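Does the gripper data carry over to a proper arm?

Posted 13 January 2025 by Roland Whiteley

I've read the Mellor towel-folding write-up twice and I'm still lost. They record people working with hand-held grippers, train on 400 demonstrations, then run the result on an arm no person is holding. How does the arm know what to do with somebody's wrist?

Clellthorpe
It doesn't know about the wrist. The policy learns where the fingertips go relative to what the lens sees, and the arm's own solver sorts out the joints — with some grumbling near its limits. Their first 15 runs were dreadful, by the way. Table 2, if you enjoy suffering.

Nitau
just buy an arm and teleoperate it
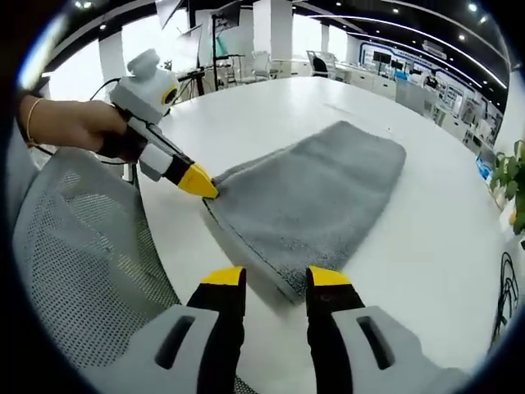
Does the colour of the towel matter to the policy?

Less than you'd hope, more than they admit. Train on one colour only and it gets fussy about any other, so mix a few in from the start.

Comments

Matum: "Just buy an arm." Righto, passing the hat around.

Roland Whiteley: Cheers, Clellthorpe. Table 2 was indeed grim.

Nitau: still think I'm right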